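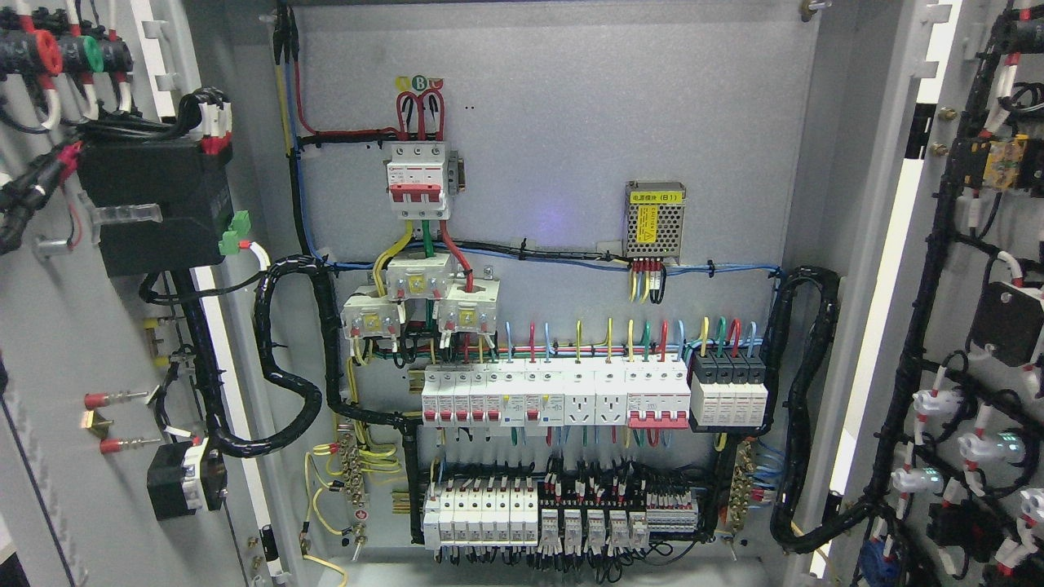 Preparing the Home Workshop for Winter

Clakonthorpe Residents' Services
Household and Workshop Advice
Updated 6/11/24

Residents who keep a workshop in a garage, basement or outbuilding are advised to complete the following tasks before the end of November. Most can be done in an afternoon with ordinary household supplies.

Moisture

Relative humidity in a closed workshop should be kept below 60 percent. An inexpensive gauge hung at bench height, away from the door, will give a fair reading. Where the figure stays high for several days, open the room on a dry morning and check the gutters and the foot of the outside walls. Cardboard boxes should be lifted off the concrete onto slats or shelving. Lidded plastic bins are preferable for sandpaper, which curls quickly in damp air.

Hand tools

Wipe steel surfaces with a dry cloth, remove any rust with fine steel wool, and apply a thin coat of paste wax or light machine oil. Plane irons and chisels should be sharpened before they are put away - a dull edge left until spring tends to be used dull in spring. Wooden handles may be rubbed with boiled linseed oil. Cloths used for this purpose can heat up and catch fire on their own. Spread them flat outdoors until fully dry and never leave them in a heap or in a closed bin.

Paints, glues and finishes

Water-based paint and most white and yellow wood glues are damaged by freezing. Move them to a heated closet or utility room, and keep glue that is in regular use at 55 degrees Fahrenheit or above. Write the date of opening on each lid with a permanent marker. Tap lids down with a rubber mallet, placing a scrap of wood between the two so that the rim is not bent. Solvents must not be stored near a furnace or water heater.
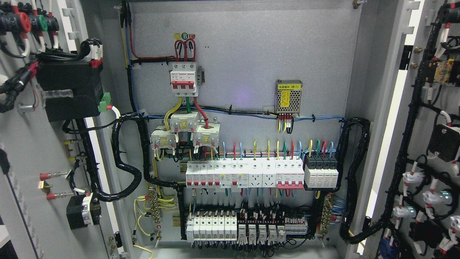

Cords, hoses and spare rope account for much of the clutter reported to this office, and for several falls each winter. Each should be coiled loosely, secured in two places and hung on a wide peg. Extension cords with cracked insulation or a loose plug are to be discarded. For cords that remain in one position, such as the lead to a bench lamp, black cable ties of the kind holding the red conductor along the panel are suitable, provided that they are drawn snug without pinching the cord. Hook-and-loop straps are better for anything that is taken down often. Trim the tails flush, as a cut tie leaves a sharp end at hand height.

Labels

Small parts should be sorted by size first and by material second. Labels belong on the front of the drawer and should be printed in large capitals. Residents who share a workshop may wish to adopt the scheme used at the Corkar Street building, where fasteners are marked in blue, plumbing parts in green and sanding supplies in yellow. A copy of the key is posted inside the door.

Lighting

A single overhead bulb is seldom enough for bench work. A task lamp of 800 lumens, placed on the side opposite the working hand, will remove most of the shadow. Clean dusty shades with a dry cloth after the lamp has been switched off and allowed to cool.

Loans and disposal

Humidity gauges and sharpening stones may be borrowed from the Kouris Road tool library for up to two weeks. The library now holds nearly 60 items, and a current list is available at the desk. Unwanted paint and solvents are accepted at the Zodlow collection point during posted hours. Containers must be closed, upright and in their original packaging, with the label readable.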